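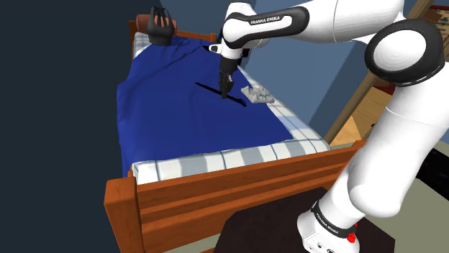
Bushra Mirani

BRENELL, February 6, 2019 - Foreign visitors to the Mundik Islands will need an entry permit before they board a ship or plane, under new rules announced by the Mundik Border Office. The permit replaces the stamp that visitors have been given on arrival until now.

The new rules apply to all foreign passport holders aged 16 and over. Children under 16 do not need their own permit if they are travelling with a parent or guardian who has one, but they must be named on the adult's application and carry a valid passport.

A permit costs $100 and covers one stay of up to 30 days. No more than 400 permits will be issued for any one day of arrival. Applications open at the end of February and can be made online, by post, or in person at the Border Office counter in Brenell.

"We have had ships turn up at Vondosis with more people on board than there are places to stay," said Bushra Mirani, Director of Entry and Permits. "Under the stamp system we found that out when they were already on the wharf. With a permit we will know before they leave home."

Last year 1788 visitors were let in at Vondosis without a confirmed address for their first night. Under the new rules an application will not be processed unless it gives an address, and the owner of the property must confirm the booking with the Border Office.

Visitors who arrive without a permit will be sent back by the carrier that brought them. Shipping companies and airlines that carry passengers without permits can be fined up to $3000 for each passenger. The fine does not apply where the ship or plane has come in because of bad weather or a medical emergency.

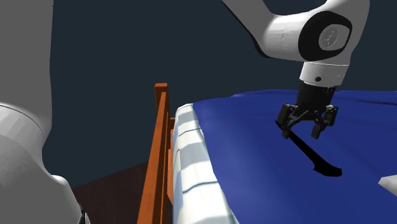

Guesthouses, hostels and private homes that take paying visitors will have to register with the Border Office before they can be named on an application. Registration is free. Owners need to state the number of beds in each room and what bedding comes with them. A bed made up with a blue blanket over a striped mattress would be entered on the form as one bed, with mattress and blanket supplied - colour and make are not needed. Mattresses laid on the floor cannot be registered. An inspector may ask to see any room on the list, and will give the owner two days' notice.

Some groups do not need a permit. They are:

Mundik passport holders and their husbands, wives and children
Foreign residents with a current residence card
Crew members staying on board or leaving on the same ship
Diplomats and officials travelling on government business

People who have already booked a trip and who arrive before the permit rules start can still get a stamp in the old way. Anyone whose booking falls after the start date must apply, even if they paid for the trip before today's announcement. There will be no refund of the fee if a trip is cancelled, but the arrival date can be changed once at no charge as long as there is still room under the daily limit.

The Border Office will hold information sessions for property owners and travel agents at the town hall in Brenell and at the ferry terminal in Vondosis during February. Times will be posted at both places.

"Most people will find the form takes them a quarter of an hour," Ms Mirani said. "The part that holds things up is the address, so please sort out your booking first and then apply."

Printed forms are available from the Brenell counter and from Mundik consulates overseas. Completed forms sent by post should be marked Entry and Permits and must include a copy of the photo page of the passport.

Media enquiries: Entry and Permits, Mundik Border Office, Brenell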